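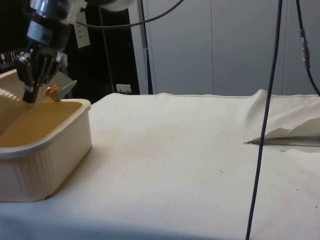 Workroom diary, Vemier House, July

The morning was given over to the covering cloth on the long table. The cloth has been in use since the spring and was due for inspection before the next group of items from the Gebreyes store is unpacked. Work began at 9.15 a.m. and the room was kept closed to visitors until the midday break.

The surface was looked over first under the ordinary ceiling lights and then with the blinds raised. There are yellowish stains, faint but plain enough in daylight, and a number of small dark specks. The specks were brushed lightly towards the hem with the soft brush. Some moved and some did not. Those that did not have been left alone, as the laundry at Jokville prefers to receive cloths without any spot treatment.

The creases are a separate matter. It was agreed last month that cloths should be rolled and not folded, and this one had plainly been folded. The instruction will be placed on the inside of the cupboard door, where the previous notice used to hang.

The cream tub was kept at the table. The inside is a deep yellow-ochre, and a question was raised as to whether the colour might transfer to pale textiles. A damp white rag was rubbed along the inner wall for a minute and came away clean. The tub may therefore remain in use for dry goods, but it is not to be used for soaking until Rodrigo Marín has spoken to the supplier, Nusow. He expects to telephone before the end of the month. 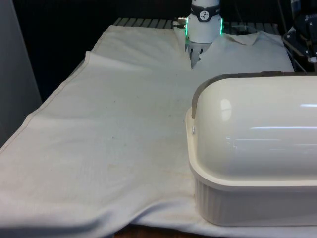

The table cloth, with the stitched hem along its left side and the fabric drawn up into a fold.

The hem is to be kept. A proposal to trim the cloth to the size of the table was considered and declined; the extra width is useful when larger pieces are turned. The weave is sound as far as could be judged by hand, and no mending has been requested.

Stores reports 71 cloths of all sizes on the shelves, of which the greater part are the smaller squares. The order for tissue sheets was also settled: 2,000 in the large size and 1,000 in the small. The earlier figure of 3,000 large sheets was reduced on account of shelf space — the lower bay is still taken up with the old box lids, and no date has been given for their removal.

After the break the labels for the Gebreyes items were checked against the list. Two entries had been given the same number. Both were corrected in pencil and the list was returned to the office at 3.40 p.m.

Outstanding: collection of the cloth by Jokville; a replacement head for the soft brush; a reply from Nusow concerning the tub. The key to the cloth cupboard has been put back on the second hook.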